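Lusilcombe Records

Lusilcombe Records was an independent record label that issued folk, work and protest songs on 78 rpm and later 45 rpm discs. It took its name from the town of Lusilcombe, where its first office occupied two rooms above a sheet music shop. The label is remembered mainly for its Harvest Series, a set of 18 discs of farm and mill songs performed by singers from the surrounding valleys.

History

The label began as a sideline of the music shop, which had bought a disc-cutting machine to make personal recordings for customers. Its first commercial release paired two weaving songs by the Irnley Mill Choir. The disc was pressed in an edition of 200 copies and sold at union halls and country fairs. A second pressing of 500 followed, with a corrected label that credited the choir's accompanist.

Sessions were held on Thursday evenings in the Sowerby Assembly Room, where a felt curtain was hung across the stage to reduce echo. Pressing was contracted to the Brunska plant, whose matrix numbers appear in the run-out area of every Lusilcombe 78. 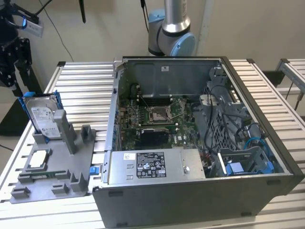 How can an original Lusilcombe pressing be told from a later reissue?
Original pressings carry a Brunska matrix number in the run-out area and a maroon label with silver lettering. Reissues have a cream label and no matrix prefix.

Catalog

The complete catalog runs to 170 sides. Numbering is irregular: the prefix L was used for songs and LD for dance tunes, but several dance records were issued under the wrong prefix and never renumbered. The final releases, all on 45 rpm, drew on unissued recordings from the Sowerby sessions.

Archive and digitization

The surviving masters, session sheets and correspondence are held by the Irnley Sound Archive. Transfers are made from the metal parts where these exist and otherwise from the cleanest available disc. Uncompressed files are stored on the archive's own servers, and listening copies may be heard in the reading room. 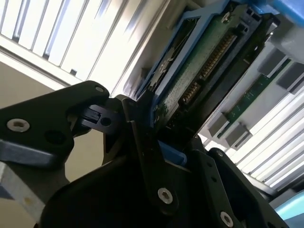 Hard drive in a blue caddy, partly withdrawn from its bay.

Several sides remain untraced, among them both parts of "The Carter's Reply," listed in the catalog as LD 31.

See also: Irnley Mill Choir; Brunska pressing plant; Work song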